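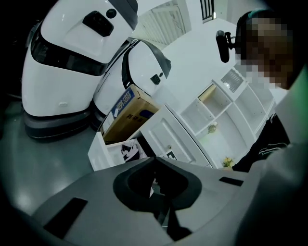

3.2 Door alignment trials

Replacement doors were supplied by Trundetti in a single width of 600 mm and hung on existing carcasses at the Ercombe site, using concealed hinges with three-way adjustment. Installers followed the procedure of Hudec and Skála, in which the centre line of each hinge cup is marked before any old veneer is removed. Reveal gaps were measured at the top and bottom of each door after hanging and again in November.

Of the 88 doors hung, 3 had to be taken down and rebored. All were on corner units, where the face frame was out of square. Gaps elsewhere stayed within the 2 mm tolerance, although painted doors moved more than those with a foil finish.
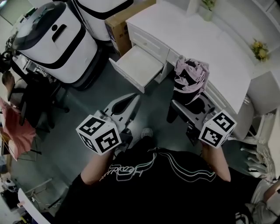 Figure 2. Hand-held grippers with marker cubes, seen from above.

Havlíček and Halász reported a similar split between finishes in their survey of refaced kitchens. Their sample did not include corner units, so the reboring rate cannot be compared. Colour matching of the end panels is covered in Section 3.3.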